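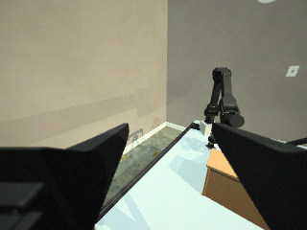
How to Patch Your First Drone Voice on a Small Modular Rig

If you have a small case, a handful of modules and a free evening, you can make a slow, breathing drone that will happily run while you cook dinner. I have been doing this for years and it is still the patch I come back to when I don't know what else to do. It's forgiving, it teaches you a lot about how your modules behave, and it sounds much bigger than it has any right to.

What you'll need

Two oscillators, one filter, one slow LFO, a mixer, a VCA and some sort of delay or reverb at the end. My own setup is a Kodier dual oscillator, a Troteck low-pass filter, and a Pagano delay pedal that sits outside the case on the desk. None of that matters very much. If your modules have other names on them, look for the same jobs and you'll be fine. You will also want 9 patch cables, plus a spare or two, as one of them always seems to have gone crackly.

Before you plug anything in, turn your speakers or headphones all the way down. Drones creep up on you, and a filter with the resonance left high from the last session can be quite a shock first thing!

Step 1: Get one oscillator sounding nice by itself

Patch the triangle or sine output of the first oscillator into channel one of your mixer, then the mixer into the filter, the filter into the VCA, and the VCA out to your speakers. Open the filter fully. If your VCA has an offset or bias knob, turn it up until you hear the tone; if it doesn't, feed it a steady voltage from whatever you have that makes one.

Now tune it low. I like to go down until I can feel the note more than hear it, and then come back up a little. Spend a few minutes here. I know it's tempting to rush along to the next cable, but if this one note bores you or bothers you, the finished patch will too.

Step 2: Bring in the second oscillator

Take a brighter wave this time — a saw is lovely — and patch it into channel two of the mixer. Keep its level well under the first. Tune it to the same note and listen for the beating, that slow wobble you get when two pitches are nearly but not quite together. As you get closer to a perfect match the wobble slows down, and as you move away it speeds up.

Stop while it's still wobbling. One swell every few seconds is a good place to begin. If your oscillators drift as they warm up, let the case sit switched on for a while before you fuss over this, or you'll be tuning the same knob all night (ask me how I know).

Once you're comfortable with a unison, try the second oscillator 7 semitones up. That's a fifth, and it gives you a wide, open sound that doesn't lean happy or sad.

Step 3: Close the filter

Turn the cutoff down slowly until most of the fizz from the saw has gone and you're left with something round and dark. Add a touch of resonance. With the Troteck I keep it below a third of the way up, because past that it thins out the low end and I miss it. Yours may be different, so try the whole range and listen to what happens to the bottom.

Step 4: Make it breathe

Patch your LFO into the filter's cutoff input and start with the attenuator fully closed. Set the LFO as slow as it will go. Then open the attenuator a hair at a time until you can just hear the tone brightening and darkening again. If you can hear it straight away, it's probably too much. You want to notice it after a while, the way you notice that the light has changed in a room.

If you have a second LFO, send it to the level of the second oscillator, by way of another VCA if your mixer doesn't take voltage. Set it to a different speed from the first. The two cycles will drift in and out of step, and the patch will take a long time to repeat itself.

No second LFO? Use your hands. Moving one knob very slowly for a minute is a perfectly good way to play a drone.

Step 5: Add some space

Run the VCA output into your delay, and turn the mix down to where you can barely tell it's there. Then raise the feedback until the repeats smear together. A longer delay time helps with this, and so does rolling off the highs in the repeats if you have a tone control. If you're using a reverb, choose the longest decay you have and, again, less of it than you'd think.

Step 6: Record more than you think you need

Let it run for at least half an hour and record the lot. I did this with a patch I named Puvbridge one July evening, left it going, and the part I ended up keeping was near the very end, when the tuning had slipped and the whole thing had gone a bit seasick. I never could have set that up on purpose.

If something sounds wrong

A steady hum under everything is usually a ground problem or a power supply sitting too close to an audio cable. Move things apart first and see if it changes.

If the sound keeps getting louder and harsher, your delay feedback is too high. Pull that back before you touch anything else.

If you hear nothing at all, check the VCA. It's closed nine times out of ten.

And write the patch down before you pull the cables, even if it's only a scribble with the knob positions drawn as clock hands.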